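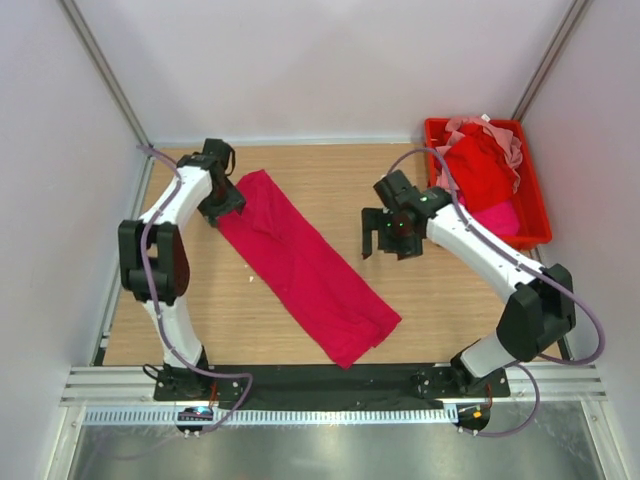 Two robot arms at the worktop, the left one with its gripper on the red-pink cloth.

A Day Out at the Hasoto Search Marketing Open House

Posted Sunday, February 2, 2025

I have been promising myself a trip to the Hasoto open house ever since I started doing the website for our garden furniture shop, and every winter something came up (a broken furnace one year, stock-taking the next). This time I booked the train ticket first and looked at the calendar afterward, and I am so glad I did!

Hasoto is a search marketing agency in Jernmont, and once a year they open their offices and let small business owners wander through, sit in on talks, and ask all the questions they would normally be billed for. It is free, you just have to register, and the places go quickly. I signed up back in October and was already on the second page of the list.

Getting there

Jernmont is an easy town to like. The station is at the bottom of the hill and the agency is at the top, in a big brick building called Steinarsdóttir House, so wear decent shoes. There is a bus, the number 7, but I missed it while I was buying a cinnamon roll and ended up walking. It took me 19 minutes with one stop to get my breath back. If you are driving, there is a parking lot behind the building, though it looked pretty full by the time I came puffing past.

At the front desk you get a sticker for your name and a folded sheet with the talks on it. I would suggest sitting down for a minute and reading the sheet properly. I didn't, and so I walked straight into a session on server logs that was well over my head. Very nice people in there, though, and I stayed to the end out of politeness.

The talk on local search

The one I had really come for was on local search, and it was worth the train fare all by itself. The speaker went through how a shop like ours shows up (or doesn't) when somebody nearby types in what they want to buy, and a lot of it came down to boring housekeeping. Is your address written the same way everywhere? Are your opening hours right, including the holidays? Do you have a page for each thing you sell, or is everything piled up on one long page called Products? I slid down in my chair a little at that one, as ours is very much piled up.

She also spent a good while on reviews, and I liked that she didn't make it sound like a trick. Ask people when they are happy, answer the grumpy ones kindly, and don't ever buy them. I wrote that down and underlined it, mostly for my brother-in-law, who has had ideas.

After that there was a short bit on page titles where we all had to write one for our own business and swap with a neighbor. My neighbor sold fishing tackle and had a much better title than mine. I have since borrowed the general shape of it.
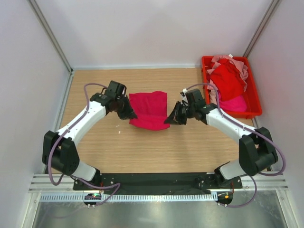 Trying out Ernska

After lunch (soup, bread, and a very generous tray of cookies) we could sit down with Ernska, the keyword tool that Hasoto makes for its own clients and is now offering to everyone else. You type in a word or two, and it gives you a list of things people search for that are close to it, grouped by what they seem to be after. The free version lets you keep up to 2000 phrases, which for a shop our size is more than I could use before I retire.

I typed in "garden bench" and found that a lot of people want to know how to clean one, or how to keep one from going gray over the winter. We get asked that in the shop all the time! And yet I have never once put it on the website. I came away with 8 ideas for articles scribbled on the back of the talk sheet, and I have started on the first, the one about teak oil.

A few grumbles about Ernska, to be fair. The print in the side menu is very small, and I kept losing my list whenever I pressed the back button. The young man at the next desk had the same trouble and showed me that you have to name the list before you do anything else with it. Perhaps they could make that a bit plainer.

Questions at the end

The day finished with an open question hour in the big room upstairs. Somebody asked whether it's worth paying for ads when you are already near the top of the regular results, and the answer was a long "it depends," with a suggestion to try it for a month on just one product and keep notes. Somebody else asked how long you should wait before deciding that a new page isn't working. Give it a few months, they said, and in the meantime link to it from your other pages so it doesn't sit there all alone.

I asked about photos, as ours take forever to load. The advice was to shrink them before uploading and to give the files proper names instead of whatever the phone calls them. I have a whole folder to get through now, and I am doing a few each evening with the radio on.

I caught the bus back down the hill this time and had a second cinnamon roll on the platform. The sign-up for next year's open house usually goes on the Hasoto website in the fall, so keep an eye out, and if you go, save me a seat near the cookies.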